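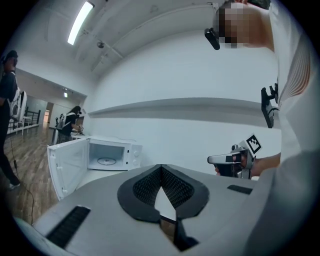 Cable fault stops kitchen work at Utdale

The folks at the Utdale robot training rooms had a slower month than they hoped for. Work with the hand-held grippers was stopped for 17 days in February, after a jaw on one of them closed by itself and pinched a worker's thumb. Yae Ichikawa, who looks after safety there, is glad to say the thumb healed up nicely, and everyone has been very kind about it.

The trouble was traced to a worn cable inside the handle, and all 24 grippers were opened up and checked before anybody was allowed to go back to the microwaves, with their swinging doors and their glass turntables

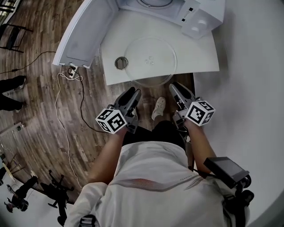 and all the careful lifting and setting down that goes with them. Igor Hudec, who did most of the repairs, found the same wear in two others — both now have new cables. He would like people to switch off and speak up right away if a jaw feels stiff or jumpy, even if it means losing an afternoon. Spare cables are kept with Zdislava Krajčí.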